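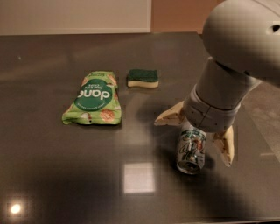 From: Laine Vanags
To: Kirlow Bike Touring list
Date: 05/04/2025
Subject: Re: Kirlow to Drallholm in May, questions

Gunārs Grīnberga wrote:

> Hi all,
>
> Reshma and I want to ride Kirlow to Drallholm over a long weekend in
> May. The old route sheet on the list site says 130 miles by way of
> Brito and it looks like it was written before the rail trail was
> extended. A few questions.
>
> 1. Is the Brito section paved now or is it still the loose stuff?
> I would be on 32s and she has 38s.
> 2. Is there anywhere to buy food between Brito and Betden?
> 3. Does the campground at Betden open before Memorial Day?
> 4. Has anyone taken the morning train back with a loaded bike?
>
> We are not fast. Three days is the plan, with the long day in the
> middle.
>
> Gunārs

Hi Gunārs,

I rode it last September with Valdis Adomaitis, so some of this may be out of date. I'll go in order.

Surface. The trail is paved from Kirlow to the edge of Brito. After the grain elevator it turns to crushed stone, and it stays that way until you come out on Route 222. The stone was packed down well when we were there and I was on 35s with no trouble. In spring I would expect soft spots, mostly in the two cuts where the sun doesn't get in. You can ride 32s on it but let some air out. The gates at the farm crossings are narrow, and wide panniers will catch. I had to lift the back end around a couple of them.

If it has rained hard that week, skip the stone and take the Mill Road. It has one long hill and not much shoulder, but the traffic is light on weekends. The turn is easy to miss. It's right after the church with the metal roof and the sign is on the far side of the intersection, facing away from you.

Food. The store in Brito is fine and is open seven days. After that there is nothing until Betden. The old route sheet lists a diner at the Route 222 junction and that has closed. There's a soda machine outside the feed place next door but it ate my dollar. Buy lunch and a dinner in Brito before you leave. We got by on tortillas, peanut butter, a bag of chips and some cheese that did not hold up well. The pump at the trailhead park works but they don't turn it on until after the last frost, so fill everything in Brito too.

Campground. It opens May 1 for tents and later for RVs. I called last year to check this and would call again. The showers are in the building by the boat ramp and take quarters. Ask for a site on the upper loop. The lower one is closer to the water, and it's also where everybody with a generator ends up. If you get in after the office closes you just fill out an envelope at the board.

Betden to Drallholm is the best day of the three. It's all small roads, rolling, with one steep climb out of the river valley right after breakfast. Valdis walked it and I should have. There is a good bakery in the square in Drallholm that closes at 2 on Sundays.

Train. Yes, but you need a bike reservation and there are only a few hooks in the car. Bags have to come off before you board. The platform at Drallholm is low, so it helps to have one person up in the door and one on the ground handing things up. The crew were patient with us. I would not count on getting two hooks if you wait until the week of the trip.

On distance, the 130 miles on the sheet is the old road route. I can't find my log from September, but the trail version is a little longer because it swings out around the reservoir. Laimutė Org drew up a cue sheet for the trail version and she may still have the file. Laimutė, if you're reading, could you post it again? The link in the archive is dead.

One more thing. The bridge past the reservoir was down to one lane when we went through, with a signal at each end. The signal doesn't pick up bikes. We waited through a few cycles, then tucked in behind a pickup. It may be finished by now. If anyone has been out that way this spring please say so.

I still have the paper county map that shows the Mill Road detour properly. You can borrow it if you want to stop by, any evening but Thursday.

Laine

Kirlow Bike Touring list | Contact the list owner | Messages © their authors | Back to top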